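Home Notebook Entries People Archive Search

4th March

Great session on the border apprehension tables today! Loan Tạ finally got the sector files to line up with the monthly state ones, and for the first time we can follow a single reporting line from one end to the other. I have wanted this since we started Pindodska.

What we did

– Loaded 300 county expense claims into Clurer. All but 14 parsed cleanly. The bad ones have the governor's office and the sheriff's office sharing one column, so the dollar amounts slide over by a field. Loan has a fix half written.

– Split "encounters" from "apprehensions" everywhere. Wen-hsiung Kuo kept telling me these were getting mixed up in the older letters and he was right, six of them use both words for the same number. Changed the column names so it can't creep back in.

– Reran the Trình matcher on state letters against federal replies. It found 11 pairs we had missed by hand (two of them really nice ones, where the reply quotes the state's own cost table back at it).
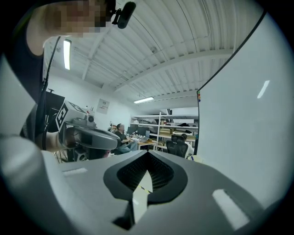
Still open

National Guard deployment costs. Some states book them in the month the order was signed, others when the bill is paid. Wen-hsiung wants both dates kept and I agree – more typing, but the timing is half the story.

Filletus export drops accents in names. Loan's own surname comes out wrong, so she is very motivated.

Ask for the April release schedule before we freeze the tables. Check the Arizona totals again, row 14 looks doubled.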